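Search entries...
Workshop notebook
4 min read

Nov 2, 2023

Paste tests, second batch

Continued with the wheat starch paste for the Strickland job. The first batch was too thick and it pulled the thin paper when it dried, so the sample strips became curved like a roof tile. Cletus Alcantara says I cooked it too long. I think I also stirred too little in the beginning. Both can be right.

Recipe today: starch soaked in cold water for one hour, then cooked in the small pot on low heat, 930 ml of water in total. I stirred all the time with the flat wooden spoon. It became glassy after the usual time and I let it cook a little more, then cooled it with a cover on the surface so there is no skin. Passed two times through the horsehair sieve. After sieving I divided it in three jars and diluted each one differently. Jar A is like yogurt, jar B like cream, jar C like milk.

I weighed out 500 g from the rest of the paste and put it in the refrigerator without any preservative. I want to know how many days it stays good. Please do not use it and please do not throw it away, it is the one with the green tape.

Strips were cut from the blank rag paper, all in the grain direction. This was my mistake in the first batch, where I mixed the directions and could not compare anything. Each strip got paste with the wide brush, rested folded for five minutes, and was laid on the lined board and brushed down from the middle to outside.

Observations before lunch:
- Jar A: holds at once, almost no time to slide the strip. Small lumps under two strips.
- Jar B: slides well, edges stay down.
- Jar C: paper expands very much, the edges lift when I go away and come back.

For the printed paper sliding time is more important than strength. The Strickland pattern has a drop match, and if I can't move the sheet for one or two minutes, the stems will not meet at the joint. I have 47 strips in the series now and I can already say jar A is not for us.

Stripes are a separate problem. A vertical stripe shows every error of the plumb line, and flowers on top of it hide the error only from far away. Looked at some striped florals for comparison of how the eye goes to the corners.
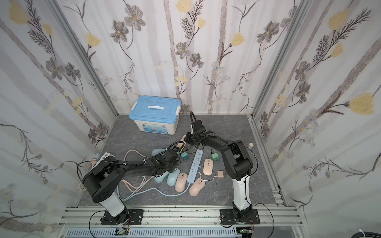

Flowers over soft gray-and-white stripes, silver corner posts between the panels.

What I would like to understand better is the inside corner. The old book by the window (printed 1839, the one with the broken spine) says to never turn a whole sheet around an inside corner. One should cut it so that only a narrow part goes around, then hang the other part new from a plumb line and overlap. I did this on the test board and it is correct, the paper does not make a hollow behind it. But the overlap takes away a piece of the pattern, and with a stripe one sees that it becomes thinner. Reginald Mbeki prefers to lose this piece on the darker side of the room. I did not think about the light before he said it.

Asked Seema Vashisht about size on the lining paper. She uses a very thin coat of the same paste, one day before. I used methyl cellulose in the first batch and it made the surface slippery. Tomorrow I will prepare two boards, one in her way and one without any size, and compare only with jar B.

Color test with damp cotton on the reprint from Suvier: brown is stable, gray is stable, yellow gives a little color. So for the yellow parts no wet sponge, only the dry brush through a sheet of silicone paper. I wrote this also on the roll itself, in pencil on the back of the selvage.

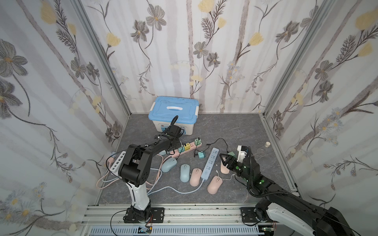 Stripes again, with the yellow tulip-like flowers and thin brown stems.

Afternoon. The boards with jar A have dried and they are a bit hollow when I knock on them with the finger. Jar B sounds full everywhere except the lower end of strip nine, where I think I did not have enough paste on the brush. Jar C came off at one corner without any force. I keep the board anyway for Ansel Esposito, he wanted to see how it fails.

The humidity meter near the sink shows a different value than the one near the door. I don't know which one is right. I moved both to the same shelf and will read them in the morning before I touch the boards.

To do:
- buy a new sieve, the horsehair is loose on one side
- ask Suvier if the second roll is from the same print run
- two boards for the size test
- wash the wide brush again, it still feels sticky near the metal
- call Prasimville about the delivery in January - they wrote a wrong street number

Comments (2)
Shares (0)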